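Chapter 3
What We Throw Away

Everyone is an expert on garbage. We have all been producing it since the day we were born, most of us with real dedication in the first two years. And yet ask a room of people to write down what they put in the trash yesterday and you get a lot of chewed pens. People remember the leftover pasta, which they felt bad about. They forget the receipt, the wrapper, the tissue, the little plastic seal from under the cap of something, and the second little plastic seal that was under the first.

This chapter is about household waste: what is in it, how we find out, and why the answers people give on surveys differ so much from the answers their trash cans give. Chapter 2 dealt with buying. You may find it useful to keep your notes from that chapter open, as a good deal of what was bought there turns up again here in a sadder condition.

By the end of the chapter you should be able to sort a small sample of household waste into standard categories, explain the difference between weight and volume as measures, and read a waste table without falling asleep. The last of these takes practice.

3.1 The room matters

Textbooks tend to talk about "household waste" as though every home had one large can in the kitchen and a family standing in a circle around it. Real homes scatter their trash. There is a kitchen can, a bathroom can, usually a bag hanging on a doorknob, and one or more small baskets in the bedrooms. Each collects its own sort of material, and each is emptied on its own schedule, ranging from nightly to whenever company is expected.

Kitchen waste is heavy and wet. Bathroom waste is light, and is best left to researchers with gloves and tenure. Bedroom waste is the interesting one. It is mostly dry, mostly packaging and paper, and it is a record of everything people do when they have told themselves they are going to bed. Food wrappers are common in it. Survey takers who ask "Do you eat in your bedroom?" are told no by a great many people whose baskets say otherwise.

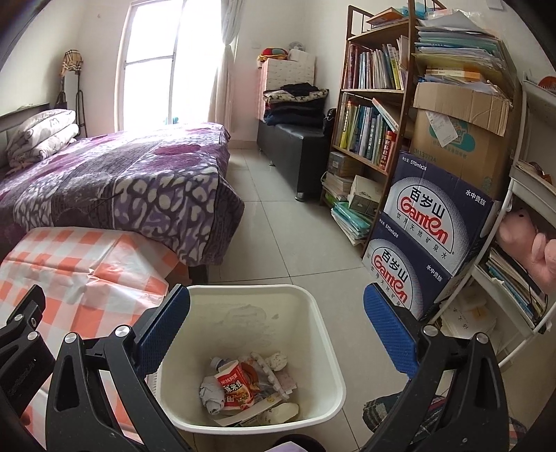 Figure 3.1 A bedroom wastebasket. Try sorting the contents using the categories in Section 3.2 before reading on.

Small baskets also have a habit of dropping out of studies. In the Plallora household survey, which we will use throughout this chapter, 105 homes agreed to have their trash sorted for a full month. The instructions asked for "all household trash." Only 71 of the homes turned in anything from a bedroom. The other 34 either had no bedroom trash, which is possible, or had decided in private that it didn't count, which is what the follow-up interviews found in nearly every case. One respondent explained that the bedroom basket was "just stuff." The field team had this printed on a mug.

The lesson is a dull one and you will meet it again in Chapter 7. If you want to know about all of something, you have to say what "all" means, and then say it again in larger type.

3.2 Sorting categories

Waste can be sorted in as many ways as there are people with clipboards. The Plallora survey used a short list, and we will do the same. Longer lists give finer results, but the sorters get tired, and tired sorters put everything in "other."

Paper and card. Clean or nearly clean paper, envelopes, boxes, tags. Newspapers belong here too, if your sample is old enough to contain any.

Soiled paper. Tissues, napkins, paper towels. These look like paper and are counted as paper by beginners. They are kept apart because most paper mills won't take them, and nobody who has handled them blames the mills.

Film plastic. Bags, wrap, and thin flexible packaging of a single material.

Rigid plastic. Bottles, tubs, caps, trays. Squeeze tubes go here by custom. They are not very rigid, and there was a long argument about it.

Mixed packaging. Wrappers made of more than one layer, such as printed plastic bonded to foil. Many snack and noodle wrappers fall into this group. Sorting these takes some experience, because the layers can't always be told apart by eye, and the tearing test described in Exercise 4 should be done with the wrapper pointed away from you.

Food. Anything that was meant to be eaten, including the parts that never had much hope, such as peels and bones.

Other. Everything else. If this grows past a tenth of your sample by weight, stop, have a cup of coffee, and sort it again.

Note that the list goes by material and ignores purpose. A shampoo bottle and a soda bottle land in the same pile. This annoys students, who would like to sort by what things were for, since that is how most of us think about our belongings. Sorting by purpose is a perfectly good method for a different question. A town deciding what kind of truck to buy does not care what was in the bottle.

3.3 Weight, volume, and the trouble with both

Suppose you empty a bedroom basket and a kitchen can side by side. The basket looks full. On the scale it barely moves the needle. The kitchen can, half as high, weighs as much as a healthy cat.

Weight is the usual measure because it is easy. You need a scale and a level floor. Trucks are weighed, landfills charge by weight, and numbers in weight can be added up without much thought. The drawback is that weight is mostly a measure of how wet things are. A town that eats a lot of melons will look far more wasteful than a town that buys everything in plastic clamshells.

Volume is closer to what people notice, since cans fill up by volume and that is when somebody has to take them out. Unfortunately, volume changes if you lean on it. A crumpled sheet of paper takes up many times the space of a flat one. A plastic bag can be squeezed into a fist or can, with a little air in it, occupy a whole basket by itself and look pleased about it.

Whichever measure you choose, the setup should be the same every time. Pick a flat surface that can be wiped down and cover it before you begin. A plastic tablecloth does the job well and costs very little. The cloth should hang over on all sides, and it should be one you don't plan to eat from again.

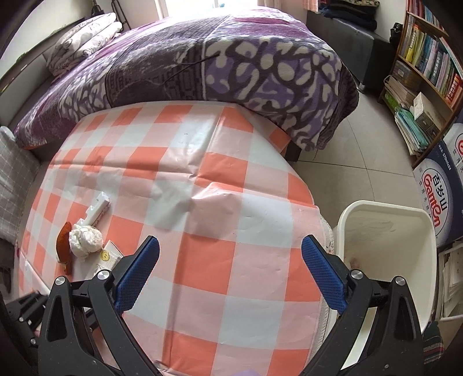
Weigh the empty container first and write the number down. It is surprising how often this step is skipped, and how many kilograms of bucket have entered the scientific record as a result. Then tip out the sample, sort it, and weigh each pile in the same container. Record the piles in the order of the list in Section 3.2, including the ones with nothing in them. A zero is a result. A blank is a phone call from your instructor.

If you are measuring volume as well, don't press the material down. Let it settle under its own weight, read the level, and resist the urge to improve it.

3.4 What people say and what they toss

The Nedimis study took the obvious next step and asked people to guess. Before any trash was collected, each of 110 adults filled in a form estimating how much they threw away in a week, category by category. Then the trash was sorted and the two sets of numbers were laid next to each other, in some cases to the lasting embarrassment of the household.

Three patterns came up. People overestimated paper. They underestimated food, often badly, and the ones most certain of their answer were the furthest off. And they left mixed packaging out almost completely. When shown a pile of their own wrappers, several participants asked whether there had been a mistake with the labels.

We should be fair to them. A wrapper is designed to be looked at before it is opened and ignored after. The item inside is what we paid for, and by the time the packaging hits the basket our attention has moved on to the item. Food waste is different, as it comes with guilt, and guilt makes people vague. The forms in the Nedimis study were filled with phrases like "hardly any" and "only the crusts."

Researchers call the gap between the stated and measured amount the reporting gap. It can run in either direction. In Section 3.5 we work through the reporting gap for a single household over four weeks in September, including the week the in-laws stayed, which throws off every column in the table and has been left in for that reason.

Before you go on

1. List every place in your home where trash collects. Ask another person who lives there to make the same list, without looking at yours. Compare.

2. Without checking, write down what you believe is in the basket nearest to your bed. Keep the list. You will need it for Exercise 2, and you are asked not to tidy up in the meantime.

3. A student reports that a household produced no soiled paper in four weeks. Give two possible explanations. At least one of them should be polite.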